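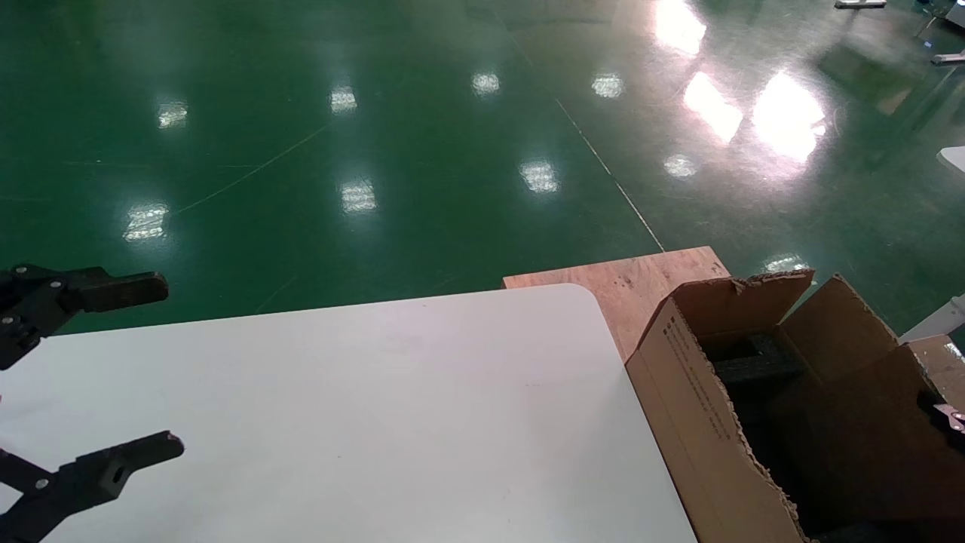
Refinishing a white tabletop — paint, film or leave it?
Home & Workshop > Furniture > Finishes
October 2021

slatebench
I have a white table I use for sewing and cutting fabric. The top is matte and it has started to look dull where my arms rest. Soap and water gets most of the dirt but the surface still looks gray to me in the evening. The shop I bought it from, Motaung, closed its furniture side, so I can't order a new top.

Options as I see them:
Sand and repaint with a hard enamel
Cover it with adhesive film
Leave it alone and buy a cutting mat that covers most of it

I would like to spend one weekend on this and not more. What have people done?

Dranetti_fan
Check your light bulbs first. I replaced 2 warm tubes in my workroom and the table I had been scrubbing for a month looked fine. Matte white picks up whatever color the light is.

If you do paint, sand lightly, wipe it down, prime, then thin coats. The painting is the short part. The waiting is long. You can touch it the next day but I would not put a sewing machine on it for 3 weeks. I did, and the rubber feet left four marks that are still there.

plodon2222
Disagree on paint for a work surface. Any paint. It chips at the edge where you lean and then you have a chipped table, which looks worse than a dull one. Film is faster and you can peel it off if you hate it.

I used the Fitari matte film on a desk in June. It took an afternoon. Straight edges are easy. Rounded corners need a hair dryer and some patience. Warm it, pull it down over the curve, trim underneath. Don't cut relief slits on the top side, they open up later.

slatebench
How does film hold up to a rotary cutter? I use a mat but I miss sometimes.

plodon2222
It doesn't. One slip and it's cut. But so is paint.

quietlathe
Film on a cutting table is a bad idea. I'm saying this as someone who has removed it from other people's furniture. The edges lift where your sleeves rub, lint gets under there, and you have a gray border all the way around. When it comes off, the glue stays. I spent more time on the glue than I would have spent painting.

A hard enamel put on properly doesn't chip if the prep is right. Most people skip the primer.

plodon2222
Mine has not lifted anywhere and I'm at that desk 8 hours a day.

quietlathe
You put it on in June. Come back next year.

hemandseam
I sew too. I went with the mat and never looked at the table again. Mine covers everything except a strip at the back where I keep pins and chalk. You need one that lies flat. If it ships rolled, leave it under books for a few days.

One thing about white tops in general: dark denim will leave blue on them, and so will cheap red cotton. Rubbing alcohol on a rag takes it off mine, but test a spot on the underside first.

Dranetti_fan
Seconding the alcohol. It also takes off pen. Do not use the scrubbing sponges, they make shiny patches on a matte surface and you can't undo that.

slatebench
I think I may have made some shiny patches already. There's one by the front edge that only shows from the side.

quietlathe
Then that's a point for painting. A very fine pad will even it out a little, but you would have to do the whole top or you'll just move the patch around.

hemandseam
Or it's a point for the mat, since it's by the front edge and would be covered.

slatebench
OK, update. I changed the bulb to a daylight one and cleaned the whole top with alcohol. It is better than I expected. The shiny patch is still there. I ordered a mat and will decide about paint in the spring when I can have the windows open.

plodon2222
Sensible. If you change your mind about film, buy more than you measure for. I ran short at one end and had to do a seam.

stillprimer
Does anyone know if the Plodon primer sticks to laminate without sanding? The can says it does. I have a white shelf with the same problem.

quietlathe
Sand it anyway.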